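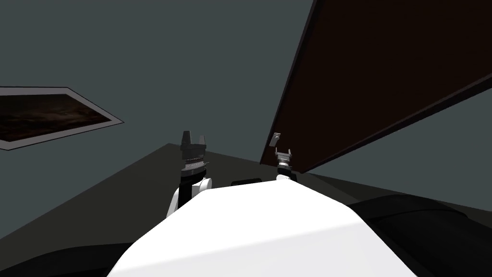 Project report: trying out the Flestel two-arm simulator kit
September 2019

So, our group had one term to pick a robotics product, use it properly and write down what we thought. Two of the others went for line-following kits. Nattawut and I chose Flestel, a software package from a small firm called Prestance that lets you drive a two-armed robot around rooms on your own computer. No soldering, no batteries, and no carrying anything heavy up the stairs to the lab (I was very happy about that last part!).

Getting started was slower than I'd hoped. The installer wanted a newer graphics driver than the lab machines had, and I lost most of an afternoon to it before Ajith Kandasamy, our technician, found me a machine at the back that was up to date. After that it was lovely. You open the launcher, choose a room, choose a robot, and you're in. The student licence cost us 50 pounds for the term, which came out of the course budget, and it covers both of us on separate machines.

You can control the arms two ways. There's a panel of sliders, one per joint, and there's a little script window where you type a list of poses. I began with the sliders because they look friendlier, but they're fiddly. You nudge the elbow, the wrist goes off somewhere silly, you fix the wrist and now the shoulder's wrong. Nattawut went straight to scripts and was miles ahead of me by the second week. I've come round to his way of doing it, though I still use the sliders to find a starting pose and then copy the numbers across.

My favourite view is the one from the robot's own head, looking out over its chest. It took me ages to get used to it. Your own torso takes up a lot of the view, and a gripper that's closer to you looks much bigger than the other one even when they're the same part. I kept misjudging how far away things were and bumping the arm into furniture. Switching to the side view before each reach helped a lot, and I'd tell anyone starting out to do that from day one.

For our main test we wrote a reach-and-close routine and left it running over several evenings. Out of 563 runs, 559 finished without the program stopping on an error. I was chuffed with that until Dr Benjelloun pointed out that finishing without an error isn't the same as picking the thing up, and we hadn't logged that part. Fair enough. We'd do it differently next time, and the log settings are on page 6 of the manual if you want to avoid our mistake.

Things I didn't like: the rooms are quite bare, the lighting is flat so you can't use shadows to judge distance, and the undo button only goes back one step. The help pages are good on installing and thin on everything else. I emailed Prestance about the undo and got a polite reply from Rekha Joseph saying it's on their list.

Would I use it again? Yes, for a class like ours. I've asked if we can keep the licence going until March so I can redo the test with proper logging.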